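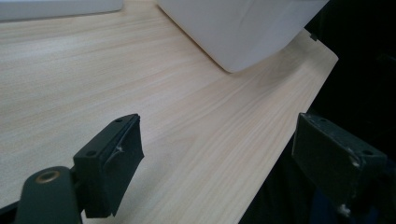
*Wooden tabletop, white container near its edge*

# Paid for the album playback add-on, playback got cancelled. Partial refund or nothing?

**posted by Ataberk Dursun, Friday, September 11, 2026**

Hi all, hoping somebody here has dealt with this before. I bought two tickets for the Kulleck show back in June, and when I was checking out there was an extra you could tack on called the "early room." You got in before the doors, heard the new record all the way through, and then the band was supposed to come out and do a short acoustic set just for the early room people. With the add-on my total came to $394 for the pair (yes I know, my sister has already said it).

So we get there, we stand in the separate line, and a guy with a clipboard comes down and tells us the early room is off. No explanation, something about the schedule. We were let in with everybody else and the regular show went ahead as normal. It was a really good show too! They did nearly all of the first record and the opener, Zanau, was way better than I expected. I don't want to sound like I'm trying to get the whole night for free.

But I did pay for a thing that didn't happen. I wrote to the ticket site, Brenarari, and got a form reply saying "the event took place as scheduled and is not eligible for a refund." I wrote again and got the same reply with a different name at the bottom. The add-on shows up as its own line in my confirmation email, but on my card it's all one charge. Does that matter? And should I be bugging the ticket site or the venue? I've kept the email and both stubs.

---

**Eilif Rustad**

It matters in your favor that it's a separate line in the email. I had almost the same thing with a meet and greet a couple of years ago, and what got me stuck for weeks was using the word "refund" with the event name. The person answering looks up the event, sees it went on, and sends you the form letter. I'd start a brand new message (don't reply to the old one, it goes back in the same pile) and put the name of the add-on in the subject, exactly the way it's spelled in your confirmation. Then keep it short. Something like:

> I bought the early room add-on for two people. It was canceled at the door. I attended the regular show and I am only asking for the add-on amount back.

Paste in the line from the email with the price. Ask them who sold the add-on, because sometimes the ticket site only passes the money along and it's the promoter or the band's own fan club running that part. If that's how it was set up, they should be able to give you a contact. The venue probably can't pay you anything, but I'd still email the box office and ask them to confirm in writing that the early room didn't go ahead. Mine answered the next morning with one sentence and I attached that to everything afterwards.

If you still get nowhere, call your card company. You can dispute part of a charge, it doesn't have to be the whole thing. Do check how long you have, because there's a deadline and it's different from card to card. Mine took 13 days once I finally called, and I wished I'd done it sooner.

One more thing, did they give you anything at the door? A poster, a drink voucher? At mine they handed out signed postcards and later tried to say that was the replacement.

---

**Yap**

they did this at the show i went to as well, never got anything. just dispute it

---

**Ataberk Dursun**

Thank you Eilif, this helps a lot. No poster, no voucher, only the guy with the clipboard. I've sent the new message with the add-on name in the subject and written to the box office too. Reference number from Brenarari ends in 477 this time, so at least it went in as a new one. Yap, which night were you at? If it was canceled at more than one show I'd like to mention that when I call the card people.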